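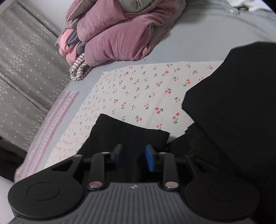 Chapitre 4. Les modèles économiques du jeu en ligne gratuit

Notes de cours, Eirini Tzavaras
Option Conception de jeux, deuxième année

Rappel du chapitre 3 : on a vu le jeu vendu en boîte et l'abonnement mensuel. Dans les deux cas, le joueur paie avant de jouer. Le jeu gratuit déplace le paiement après l'entrée en jeu, ce qui change la conception dès le premier écran.

4.1 Vocabulaire

Free-to-play (F2P) : le client et l'accès au serveur sont gratuits. Les revenus viennent d'achats facultatifs.
Démo : une partie limitée du contenu, gratuite, suivie d'un achat unique. À ne pas confondre avec le F2P.
Épisodique : premier épisode gratuit ou à bas prix, les suivants vendus à l'unité ou en lot.
Monnaie dure : monnaie achetée avec de l'argent réel.
Monnaie douce : monnaie gagnée en jouant.
Puits : tout ce qui retire de la monnaie du jeu (réparations, taxes de vente, voyages rapides).
Taux de conversion : nombre de joueurs ayant payé au moins une fois, divisé par le nombre de joueurs actifs sur la même période. Préciser toujours la période.

4.2 Ce qui se vend

Les cosmétiques (tenues, montures, effets de sort) ne modifient pas les règles. Ils se vendent mieux quand le joueur est vu par d'autres : une ville commune, un salon avant le combat, un écran de victoire. Dans un jeu solo sans vue du personnage, la boutique de tenues rapporte peu.

Le confort regroupe les emplacements d'inventaire, les files de fabrication et les déplacements accélérés. La difficulté est de régler la version gratuite. Un sac de départ trop petit fait fuir les débutants avant qu'ils aient compris à quoi sert la boutique.

La puissance (armes, bonus de statistiques) est la catégorie la plus contestée. En joueur contre joueur, elle fausse le classement. En coopération, elle passe mieux, mais les groupes finissent par refuser ceux qui n'ont pas payé.

Le contenu (zones, personnages, épisodes) se rapproche de la vente classique. Attention au découpage des joueurs : si la moitié d'un groupe n'a pas accès à la nouvelle zone, le groupe n'y va pas.

4.3 Étude de cas : Zinness

Zinness est un jeu de rôle et d'action par navigateur, du studio Allirmont. À l'ouverture, la boutique proposait 27 articles, tous cosmétiques sauf 2 : une extension de coffre et une clé de donjon. La clé permettait de relancer un donjon sans attendre le lendemain. Présentée comme du confort, elle donnait en pratique accès à davantage de butin, donc à de la puissance.

Données du journal de test (fermé, un serveur) :
Comptes actifs sur la période : 589
Comptes n'ayant rien acheté : 417
Comptes ayant acheté au moins une fois : à calculer

Ce taux est très supérieur à celui d'un serveur ouvert. Les testeurs avaient été recrutés sur le forum du studio et connaissaient déjà le jeu -- l'échantillon n'est pas représentatif.

En juillet, le studio a retiré la clé de la boutique et l'a placée comme récompense de quête. Les ventes de tenues n'ont pas bougé. Le prix des objets de donjon à l'hôtel des ventes a monté, l'offre ayant baissé.

4.4 Comparaison : Lavex

Lavex est une aventure à énigmes, en épisodes, sans composante en ligne. Premier épisode gratuit, pas de boutique interne. Le modèle repose entièrement sur la fin de l'épisode gratuit : elle doit résoudre une énigme et en laisser une autre ouverte. Pas de monnaie, pas de puits, donc pas d'économie à équilibrer. En revanche, un retard de production entre deux épisodes fait perdre une partie du public, qu'il faut aller rechercher à chaque sortie.

4.5 Exercices

1. Calculer le taux de conversion de Zinness à partir des données du 4.3. Arrondir à l'unité.
2. Classer la clé de donjon dans une catégorie du 4.2 et justifier en cinq lignes.
3. Proposer deux puits de monnaie douce pour Zinness qui ne pénalisent pas un joueur de bas niveau.
4. Lavex passe en coopération à deux joueurs. Qui doit posséder l'épisode : l'hôte seul, ou les deux ? Donner les conséquences sur les ventes -- une page maximum.

À rendre au plus tard le 31 décembre 2020, en un seul fichier, nom de famille dans le titre.

Lecture pour le chapitre 5 : polycopié Leblanc, partie sur les hôtels des ventes.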